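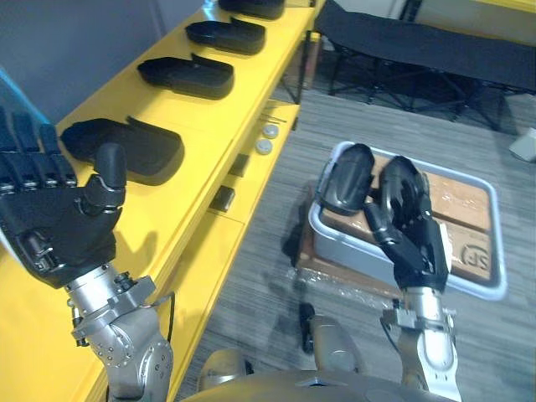

June 16, 2025

Collection notes, shelf-to-tray task

Today we continued with the shoe-shaped foam pieces. The operator was Uwe, I was on labels. The goal for this round is to have more starts where the pieces are not in a straight line, because the policy from the last training likes straight lines too much. It reaches to the place where a piece should be and closes on air.

We changed the start layout after every 6 episodes. Before, we changed it only when somebody remembered, and you can see this in the data from December.
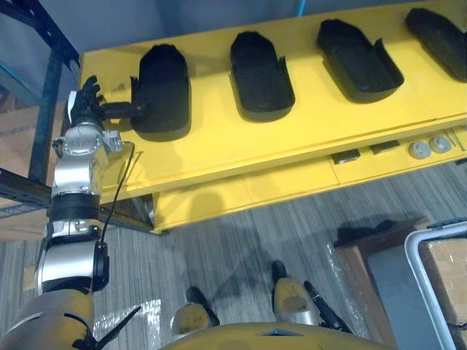
Left hand beside the first piece, row of four.

The approach from the left side is still the most difficult for the operator. If the fingers come in too flat, they push the piece along the shelf before they hold it. Uwe asked if such episodes should be thrown away. I prefer to keep them when he recovers without help, and to mark them "recovered" in Satix. When he needs a reset, the episode goes to "failed" and we keep it also, but separately.

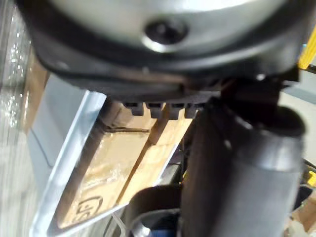
The wrist views need their own check before upload. In the head view an episode can look perfect, and then in the wrist view there is no piece for many seconds. I went through the morning set with Ronaldo Bragança, and we agreed on a simple rule: the labeler writes what is visible from the wrist, also when it is only background. With the cardboard lying in the tray and a large dark cylinder over the right part of the view, the label is "tray, partly hidden" and nothing more. Please do not write "piece placed" from memory of the other camera.

Total in the set after today: 2262 episodes. Of these, 472 have the new layouts. Still too few, I think, but the balance is better than before.

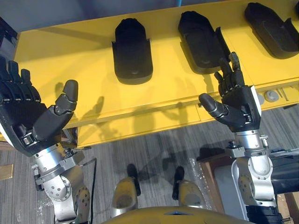 Stolmont – Manipulation Data Group

Two-hand starts. Both hands go up to the shelf before the operator decides which one will pick. Ronaldo wants the decision moment labeled as its own segment. I tried it on 2 episodes and I am not sure that two people would put the mark at the same point. We should both label the same episodes and compare.

Shadows: the hands throw strong shadows on the yellow front. I leave them as they are for now, but the layout sheet should have a field for the lights.

Open points:
Prisura export drops the "recovered" mark – ask Uwe which version he has.
Write the wrist rule into the labeling guide.
Send the new layout sheet to Oksanen before the next round.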